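Light green trays sliding on a smooth white tabletop
Posted in Workshop and Craft Room, 27 February 2022

Finn Harms
I sort small hardware (washers, M3 screws, cable clips) into shallow rectangular trays on a white table. The trays are pastel green, rounded at the corners, with a slightly raised rim. They move whenever I reach across one, and if the tray moves while I am picking from it the parts end up against the far rim. The tabletop is level. I checked it in both directions.

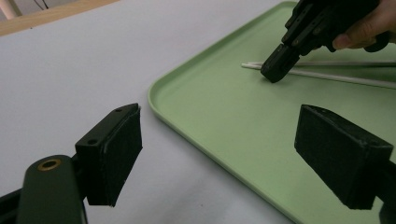
Tray and tabletop, near left corner of the tray.

I have tried a damp cloth under the tray. It holds for a while, then dries out and stops working. I do not want to drill or glue anything to the table, and the trays have to lift off at the end of the day because the table is used for other work. Is there a thin liner that will hold a tray still and not leave a mark on a white surface? Colour is not important.

Temberg
Use silicone baking mat offcuts. Cut a piece slightly smaller than the base of the tray so that the edge doesn't show and doesn't collect dust. Wash both surfaces with dish soap first, rinse, and let them dry fully. Silicone loses most of its grip once there is dust or skin oil on it, so rinse the mat again whenever the tray starts to creep.

Avoid the cheap open-weave PVC drawer liner on anything white. The plasticizer can migrate into some painted and plastic surfaces and leave a yellow grid. I had this happen on a shelf in September and it did not come off with isopropyl.

If the base of your tray has a foot ring, a flat mat only touches the ring. In that case put four small silicone bumpers on the ring, one near each corner. The adhesive stays on the tray and the table is left clean. Check that all four touch, or the tray will rock.

Clornevlow
just get a heavier tray. mine is steel and never moves

Ichikawa
Bumpers work, agreed. Get the 3 mm ones, as the taller ones make the tray tip when you press on the rim. For the screws rolling around inside, a sheet of craft felt cut to the flat part of the tray is enough. Round the corners of the felt with scissors or it will lift there.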